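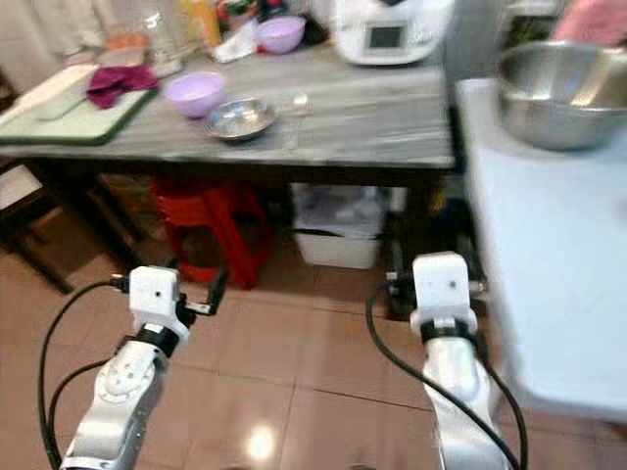
4.2 Arranging the Tabletop

We spent longer on this part of the Wurkamo study than we had planned, and I think the time was well spent. The two-armed robot works at a kitchen table with a gray, marble-like top, and we wanted that table to stay as cluttered as a real one – bowls, a cutting board, a crumpled cloth, and a white food processor standing toward the back. Earlier work with the Smadi planner used bare tables, and its success rates fell sharply once ordinary household things were left lying about.

Each trial in our set began from one of 16 layouts. We ran 100 trials in all, and the planner was given 40 seconds to choose which arm should reach first. The hard cases, as we had rather expected, were the shiny ones. A shallow steel dish next to a lavender plastic bowl reflects the light from above, and the depth estimate along its rim tends to wander (see Figure 7). Adding a second view, taken after a small turn of the head, brought the failed grasps on steel down to almost 7 percent.
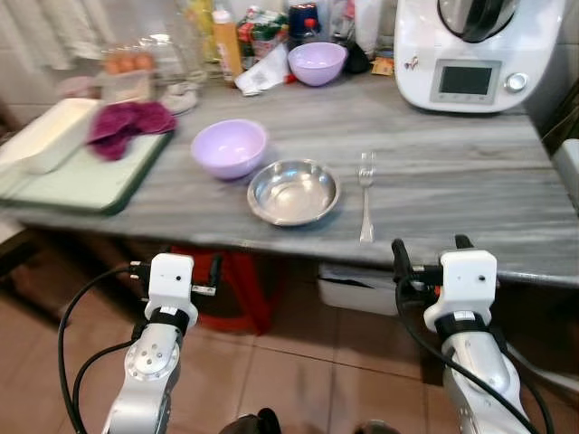
Figure 7. Layout with the steel bowl between the lavender bowl and a fork.

We kept the fork in every layout of the second group, for it is thin and easy to miss, and the cloth was bunched up afresh by hand before each trial.

Reader comments (2)

gusmont_lab: Lovely section, thank you! Will the layouts be shared?

Majdi Aoun: Yes, we hope to post them in August – do write if you need them sooner.

Contact | © 2023 Gusanik | Back to top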